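作業ノート 2023年1月28日

共同工房、奥の台。午前から。暖房の効きが悪く、グリスが固い感じ。とりあえず動かす前に前回の積み残しから。

前回(11月のメモ)の積み残し
・左腕の肘、ゆっくり動かすとカクつく
・右グリッパの閉じが浅い
・ケーブルの取り回し、手首で引っ張られる
・原点出しの手順を紙にする → まだやってない

まず左肘。カバー開けてネジ増し締め。ゆるんでたのは奥側。ネジロック塗ってなかった、自分のせい。塗って戻す。カクつきはだいぶ減ったが、ゼロではない。低速で上げるときだけ残る。ゲインの問題かもしれないので制御側で見る。機械側はこれ以上いじらない。

肘の設定、Gillies(制御ソフト、以下G)の方で積分を下げてみる。下げすぎると腕を前に伸ばしたとき先端が垂れる。元の値に戻して、代わりに速度フィルタを少し強く。これでほぼ気にならなくなった。値は設定ファイルの先頭にコメントで残した。前の値も消さずに置いてある。上書きしないこと。

右グリッパ。閉じ位置のオフセットがずれてた。指を外して付け直したときに歯が一つ飛んだと思う。オフセットで逃げるか組み直すか迷って、組み直した。オフセットで逃げると次に左右の指を入れ替えたとき絶対はまる。前にはまった。組み直しにかかった時間17分。指の先端のゴム、まだ使えるけど角が丸くなってきてる。Mison の部品箱に替えがあるはず、ラベルが剥がれてるので中身を見て確認のこと。

ケーブル。紫のやつ、手首の上を大きく回す形に変えた。前は手首にぴったり沿わせてたので、ひねると突っ張ってモジュールのコネクタが抜けかけてた。余裕を持たせて、前腕のところでクリップ止め。弧が大きい分、台の上の物に引っかからないか心配だったが、カゴの縁の高さなら今の動作範囲では当たらない、はず。カゴを手前に寄せたら危ない。位置は動かさないでほしい。

ここから仕分けの動作。カゴから菓子の袋とか小袋を出して、色付きの小さい箱に入れる。箱は赤、緑、黄色っぽいオレンジ。ルールは今のところ適当で、どの箱に入ってもとりあえず可とする。まずつかめるかどうかが先。

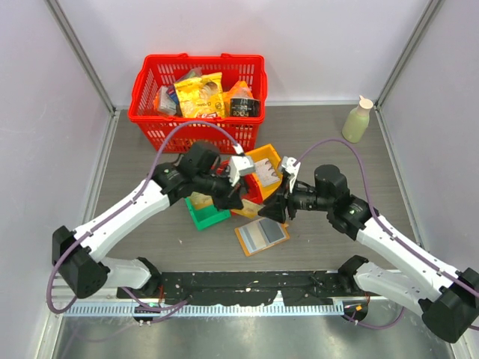

小袋はつかみにくい。薄いので指が台に当たる前に閉じないと逃げるし、早く閉じると上をすべる。高さを2 mm下げて、閉じ始めを少し遅らせた。これでましになった。台に当たったときの音がいやなので、指の下降は最後だけ遅くしてある。その分、一回の動作が長い。今は気にしない。

平たい箱っぽい包みは別の問題で、片手だと角を持つとぐるっと回る。両手で左右から挟めば持ち上がるが、左右のタイミングがずれると片方に引っ張られて斜めになる。同期はGの側で待ち合わせを入れた。入れたら今度は左が先に着いてじっと待つようになって、見た目は間抜けだけど安全。しばらくこれで行く。

試行、まとめて24回やった。
成功 14
残りの失敗の内訳は別紙。多いのは小袋のつかみ損ね。次が箱の縁に指を当てて箱ごとずらすやつ。箱がずれると以降の位置が全部狂うので、そこから先の試行は実質無効かも。数え方を決めてなかった、次から箱がずれたらそこで止めて置き直す。今回の14は甘めの数字と思うこと。

箱の固定をどうするか。
案1 底に滑り止めシート。安い。すぐできる。ただ台の木目の面に跡が残るかも。
案2 治具を作って並べる。確実だけど並びを変えられなくなる。箱の向きはばらばらの方が練習になるので、あまりやりたくない。
案3 おもりを入れる。中身と一緒にカメラに写るので認識が迷いそう。却下。
→ 案1で。シートはFudik の棚の残りを使う。切れ端で足りる。

照明。光る袋が反射して白く飛ぶ。とくに黄色い袋。角度によって輪郭が半分消える。露出を下げると黒い包みがつぶれる。どっちかを取るしかないので今は中間。拡散板を上に付けたい。手前の銀色の面からの照り返しも効いてる気がするが、切り分けてない。黒い布をかけて比べる、次回やること。

非常停止の確認。押す→両腕とも止まる。戻す→勝手に動き出さない。OK。ただ止めた瞬間に左腕が少し下がる。下に指を入れてると挟む。調整中でも腕の下に手を入れないこと。これは貼り紙にする。

電源まわり。右のベース下の配線、開口からはみ出しやすい。掃除のときに引っかけると面倒。結束バンドで束ね直す予定だったが、ちょうどいい長さのが切れてた。買う。左のベース脇の赤い細線も同じく、動作には問題なし、でも見るたび気になる。

原点出しの手順、今度こそ書く。下書き:
1. 台の上の物を、腕の届く範囲からどける(カゴは奥の印のところなら可)
2. 電源を入れる前に両腕を手で畳む。左から
3. 電源、Gを起動、左右のランプ確認
4. 左の原点出し。終わるまで右は触らない
5. 右の原点出し
6. グリッパ全開→全閉を一回ずつ。閉じが浅かったらそこで中止して組み付けを見る
7. 低速で中央まで寄せて、指先の高さが左右そろってるか確認
2と4を逆にやって右腕の肘をレールにぶつけたことがあるので順番どおりに。

ログの保存先、共有ディスクの stovcombe フォルダに変えた。前の場所はいっぱいで書き込みが途中で失敗してた。エラーが出ないで空のファイルができるのが困る。起動時に容量を見るようにする、あとで。Stovcombe の方の工房からも同じフォルダを見てるので、ファイル名を勝手に変えないこと。変えるときは先に連絡。

今日できなかったこと
・奥のポンプボトルをつかむ動作。丸いので指がすべる。ゴムを替えてから
・左手から右手への受け渡し。待ち合わせの仕組みができたので次はやれるはず
・速度を上げての試験。箱が固定できてからにする

買うもの
結束バンド(短い方)、拡散板の材料、ネジロック、グリッパ用のゴムが箱になければそれも

片付け: 腕は畳んで電源断。カゴと箱は出したまま。工房のカギは所定の位置。グリスの蓋、次に使う人しっかり閉めてくさい、前回半開きでした。

追記。帰る前にもう一度左肘を低速で上げてみたら、カクつきが少し戻ってた。温度かもしれない。次回、動かし始めと一時間後で比べる。フィルタの値はそれまでそのまま。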